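Revisión previa a la compra — puesto de pinzas, celda Dunow

Pinza manual Cendisgate: OK. Cierra bien y pesa poco, ¡un gusto usarla!
Juego en los pivotes: OK. Repetir en agosto.
Repuesto de dedos: PENDIENTE. Pedir 2 juegos a Oshima, plazo 14 días.
Cables bajo las mesas: REVISAR. Presupuestar canaleta, 30 metros.
Paro de emergencia del brazo Brarnau: sin cotizar. Va antes que cualquier accesorio — en esto no recortaría.
Reserva para imprevistos: 500 euros. Me parece justa, y con ella ya podemos pedir la segunda pinza. 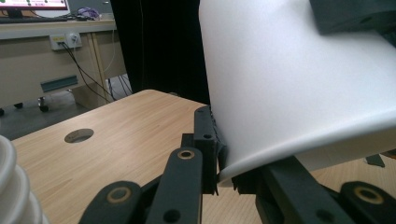
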